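Ticket 2044
Subject: Serving board rocks on bench, cans shift toward the handle end
Product: Juhl serving board, light wood, black end barrier and handle
Opened by: Aslı Polat
Site: Clalum, packing room, bench 2
Priority: Low
Status: Closed

Reported problem

Board rocks when set down on the blue bench top. With cans loaded at the handle end, the opposite corner lifts. Light pressure on the barrier end stops it. Cans creep a little each time the board is turned. No damage to the cans. Started in July, after the board came back from cleaning.

Requester asks whether the board can be repaired or needs to be replaced from stock.

First response

Please check the following before we send a replacement:

Is the bench top clean and free of tape residue under the board?
Does the board rock when it is empty?
Does it rock in the same direction after being turned end for end?
Are the handle screws flush on the underside?

Reply from requester, 16:30

Bench top wiped down, no residue. Board rocks empty, but less than with cans on it. Turned end for end, the rocking follows the board, so I do not think it is the bench. Have not looked at the screws yet. We set the board diagonally on the left half of the bench and put the cans at the far end, by the handle. Barrier end stays toward the operator. Photo attached.
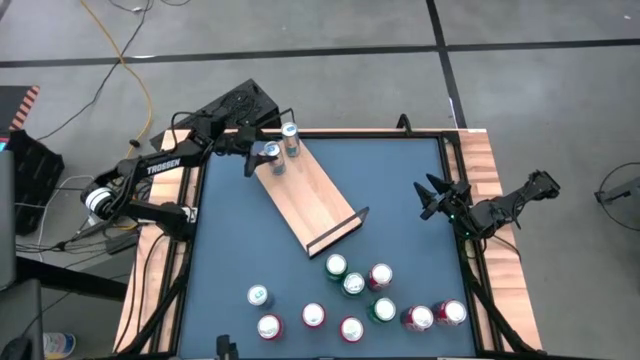 Diagnosis

1. Bench ruled out. The fault moves with the board when it is turned. The bench top was also checked with a straightedge along both diagonals and no gap was found.

2. Handle screws. Board emptied and turned over. One screw head on the handle side stood proud of the underside by 2 mm. The other was flush. A raised head at one corner is enough to produce the rocking described.

3. Wood movement. Straightedge laid across the grain at both ends and at the middle. Slight cup at the handle end, within the limit on the Juhl sheet. Plank seams checked by hand, none open. Board was washed in July and stood on edge to dry, which may account for the cup. No action needed at this level.

4. Barrier. Tight, no play. Left as is.

Fix applied

Screw backed out. Old Grisex wood filler found packed in the bottom of the hole, which kept the screw from seating. Hole cleared with a hand drill, screw refitted and tightened by hand until flush. Four thin Flandidwood felt pads put on the underside, one near each corner, set 30 mm in from the edges.

Test

Board empty: no rocking in either direction.
Board with cans at the handle end: no rocking.
Board turned 16 times with cans on: cans stayed on their marks.
Board pushed by the barrier end across the bench top: slides more easily than before because of the felt. Requester says this is acceptable.

Notes for the packing room

Wipe the board with a damp cloth and dry it flat. Do not stand it on edge overnight. Do not put filler in the screw holes. If a screw feels loose, open a new ticket and leave it alone until someone has looked at it. Replace the felt pads when they flatten or pick up grit.

Follow-up from requester

Used on two shifts, no rocking. One felt pad came loose at a corner and was pressed back on. Holding so far. Spare pads are in the drawer under bench 2. OK to close.

Resolution code: Repaired on site, no parts replaced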